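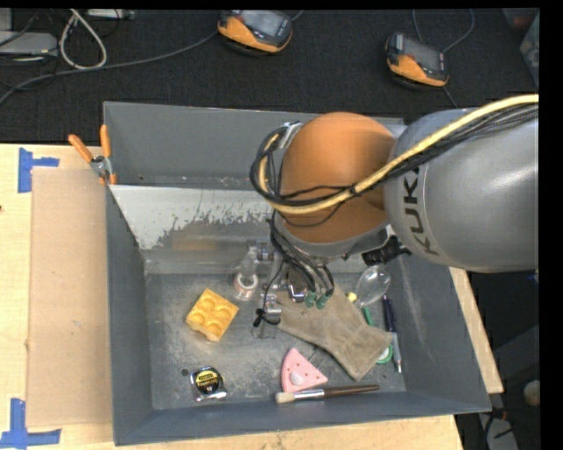

Tallon bin picking kit, part two: four weeks in

April 18, 2022

In the first part I covered unpacking, mounting and the licence server. I have now had the Tallon kit running on our KUKA for most of March and a bit of April, and I have enough notes to say which parts of it I would pay for again.

To recap what is in the box: a gripper with its flange adaptor, a depth camera, a small industrial PC, and the picking software, which is sold under the name Gastura. Tallon will also sell you the robot, but the kit is priced for people who already have one. We bought ours through Siriwan, who handle the line in this country and do the first level of support. The commissioning visit is extra. We did not take it, and for a single bin I don't think you need it if you have integrated an arm before.

The test load

Most vendor demonstrations use one part, repeated. Ours is a mixed bin of the sort a returns desk would produce: a tape measure, a paintbrush, a work glove, a yellow block with round recesses in the top, a pink wedge like a slice of watermelon or cake, some clear plastic, and a few thin things like pens. Everything goes into a grey metal bin with sloping sides. Part of the coating on the far side has a ragged lower edge with dull metal showing under it, and this matters more than I expected, see below.

I ran 835 pick attempts over the period, all logged by Gastura itself and exported as CSV. A pick counts as good if the item leaves the bin and is released at the drop point. Of the 835, 74 were failures. Another 4 ended in a protective stop, all against the bin wall, and I have kept those separate. The failure figure depends heavily on what is in the bin, so please don't quote it as a product specification.

What works

Hand-eye calibration is the best I have used. You run the routine, the arm goes through its poses, and you get a residual and a plain statement of whether to accept it. I repeated it after moving the camera and the result agreed with the first to within what I can measure with the tools we have.

Rigid opaque items are close to solved. The block and the tape measure were picked whichever way up they landed, and the grasp planner prefers the short side of the block, as I would. The paintbrush was also fine so long as it wasn't lying tight along a wall.

Path planning near the rim is conservative but sensible. I keep a spring clamp on the corner of the bin, and once it was entered as a keep-out volume the arm stayed clear of it. The volume editor takes boxes and cylinders only. There is no mesh import on our licence.

What doesn't

Clear plastic. The depth camera sees the floor through it, or sees nothing, and the planner then either ignores the item or proposes a grasp on whatever is behind. Tallon's data sheet does say "opaque parts", in small type on the last page. An oval clear item with the shape of a large spoon bowl accounted for more of the failures than anything else.

Reflections from the bin. With the overhead lights on, the bare metal on the far side picks up a faint orange from the arm, and early on Gastura put candidate grasps there. Masking the wall in the scene setup cured it. Matt paint would be the proper fix.

The glove is a different problem. It gets picked, but usually by the cuff, and anything resting on it comes along or rolls off. There is a setting called "soft item" that lowers the lift speed. It helped with the dropping and added to the cycle time.

Cable dress. The kit comes with a bundle of thin black cables for the gripper and no guidance on routing beyond one drawing of somebody else's arm. We took ours along the outside with a loop at the orange joint and a silver bracket near the top. Check the loop at full wrist rotation before you let it run unattended. The supplied ties are too short, so have your own ready.

Software notes

Version 313 of the picking runtime is the first one I would call stable. The one before it leaked memory and needed restarting every other day. The update has to be done from a USB stick with the cell stopped, and it resets the drop point to default without a warning - write your coordinates down first.

Logs are good. Every attempt has a timestamp, the chosen grasp, the score and the result code. The result codes are listed in the manual, apart from two, and Siriwan sent me the meanings of those the same afternoon.

Compared with Platanberg

I had the Platanberg kit on loan last year. Its camera is better on shiny parts and its user interface is a good deal worse. Calibration took me most of a day. For one part type in a clean bin I would take the Platanberg. For mixed items I would stay with this one.

Still to do: the same load with the lights off, and a run with the wall painted. The masking file and my CSV are on the downloads page. Column seven is in millimetres, whatever the header says.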